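Back at the flat by nine, hands stiff. I said I would keep this diary for as long as the Vesodeck job lasted and I have already missed more evenings than I've written, so tonight gets the long version.

Folding again

Tarun changed the instructions before we had our coats off. Until yesterday a fold counted when the edges met. Now it counts when the edges meet and neither gripper has let go and grabbed a second time on the way over. He says the re-grabs confuse the training. I asked how he knew that, and he said Griet had seen it in the last run, and Griet, when I asked her at lunch, said she had seen something that might be that. So we threw out two mornings of work on a "might be." I wrote it in the log in those words and I expect someone will tidy it up.

The target is 300 good folds per cloth. I don't know where 300 comes from. Nathalie thinks it was in a slide from Hestilley, who are paying for all this, and that it was a round number then too. We have 3698 takes on the drive altogether, which sounds like a great deal until you sit down and watch a few. Same bed, same wall, same person breathing through her nose (me). If the thing learns to fold from this it will have learned to fold on one bed in one room. I said so to Selim and he said variety comes in the next phase. There was a next phase at Sirgate as well, and I was gone before it started.

The red cloth was the afternoon. It's a big thing, deep red and magenta, and on the pink sheet it looks like somebody's idea of a party. I don't mind it as much as the white towels, which slide. This one stays where you drop it. The trouble is the far edge, up against the wood paneling, where you have to bring the flap over toward yourself and set it down flat, and the corner would rather roll up into a little tunnel. You get the tips of the gripper in just under the edge of the flap and then you find you're holding nothing, or holding two layers, and you can't feel which. With bare fingers I would know at once. Through those blue pads it's like picking up a coin in ski gloves.

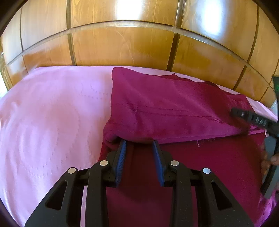 Loose threads

There are pale threads hanging off the hem of that cloth and I wanted to snip them. Mirjam said leave them, real laundry has threads. Fine. But then she ironed the next cloth before the session, so I don't know what our position is on real laundry. I counted that as a point to me and kept quiet about it.

What bothers me more is the sorting. At four we sat down to mark the takes good or bad, Mirjam on one laptop and me on the other, and for once we did the same batch of 60 without looking at each other's answers. We disagreed on far too many. She passes a fold if the shape is right. I fail it if there's a rolled corner, because nobody I know would put that in a drawer. Neither of us is wrong according to the sheet, which says "neat." Tarun's answer was to take hers where we differ, as she has been here longer. I'd have liked him to look at one or two of them first.

I'm not against the whole idea, whatever Selim tells people. I watched the demo in the Mulder building in July, the arm doing dishcloths, and it did three in a row that were better than mine. Then it did one where it folded the air next to the cloth, very carefully, and patted it. Everyone laughed and the man running it said that was an old version. Maybe it was. I'd like to see the fourth one, and the fortieth, and I would like to see it on a bed it hasn't met.

Tomorrow

Start with the red one again, flap from the other side if Tarun agrees.
Ask Griet for the clips she means, the actual clips.
Tape for my thumb. The right grip has rubbed it raw below the knuckle.
Get "neat" written out in a full sentence before anybody marks anything else.
Nathalie has my key card.

It's raining and the upstairs people are moving furniture. I told my sister on the phone that I had spent the day folding one piece of cloth and she asked if they were hiring. I said probably, in the next phase. Bed now, and I am leaving the laundry in the basket.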